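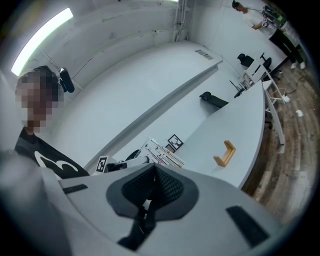
Open House at the Vinton Lab

By Shoshana Pennington

The Skuder lab in Vinton takes up two rooms on the second floor of an old building with plank floors. It opened its doors to visitors on 03/10/2023, and I went up with a group from the Pitkänen night school.

Tamsin Delacroix runs the place. She started us at the white table, where the hand-held grippers are used. A person holds the gripper, does a plain household job with it, and the camera on it records the whole thing. The recordings are later used to train a robot arm to do the same job. No robot needs to be in the room while this goes on, so the lab can record in kitchens and offices too.

The camera has a very wide lens. On the monitor, straight walls bend and the corners go black. The gripper itself fills the bottom of the picture, and the rest of the room curves away behind it: the long table, the black office chairs, a colleague in a white T-shirt leaning over his or her work at the far side. A square marker with a blocky black-and-white pattern was propped up on the table. Delacroix said markers like it help the software work out where the gripper is in the room.

Then we got to try. The task was to pick up a small object and set it down on a sheet of paper. Ezekiel Park, who trains the new operators, told us to slow down, then told us again. My first try was thrown out because I had turned the camera toward the ceiling. The second one was kept.

Park's team recorded 169 usable runs of that one task in June. He said a new operator needs a few days before most runs are worth keeping. The usual mistakes are moving too fast and blocking the lens with a sleeve.

Marisol Marchetti, from the night school, asked what the operators find hardest. Park said thin things, such as cards and envelopes.

The next open house has room for 19 people. Sign-up is at the front desk.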